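Print this page | E-mail this page
Filed under: Grants & Community Support / Bereavement Services

Progress Report to the Tratamell Fund
Kirnano Obituary and Memorial Records Project
Submitted by Rania Nseir, Project Manager, Azar Funeral Home

This report covers the period ending in June. The grant supports two activities: help for families in writing and placing death notices, and the transfer of older service records from paper to a searchable file.

Notice writing. Staff assisted 14 families during the period. Assistance consisted of a single meeting, usually lasting 60 minutes, followed by a draft sent to the next of kin for correction. No notice was released to a newspaper without written approval from the family. In two cases the family asked for the notice to appear in a second language, and the added printing cost was met from the grant under the line for translation.

Service records. Nearly all of the register books held at the Dader chapel have been copied. The remaining books have weak bindings and will be handled last. Ovidiu Căpraru has checked the copied entries against the cemetery ledger. Where the spelling of a surname differs between the two sources, both forms are kept in the file and the entry is marked for review.
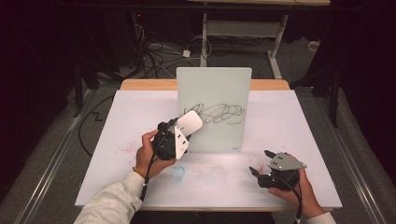 Who may request a copy of an older service record?
Any relative of the deceased may request one in writing, and the first copy is provided free of charge.

Spending. Costs for the period remained within the approved budget. Postage was higher than planned, as many families preferred to receive drafts by mail. We request permission to move the unspent portion of the travel line to postage. No other change is requested.

Next period. We will complete the Dader books and begin on the loose memorial cards stored at Kirnano. The guide sheet for families will be revised to explain newspaper deadlines more clearly, including the 2 p.m. cutoff for next-day notices. A draft of the sheet will be sent to the Fund for comment before printing.

Shares: 2 | Comments: 0
E-mail to a colleague | Print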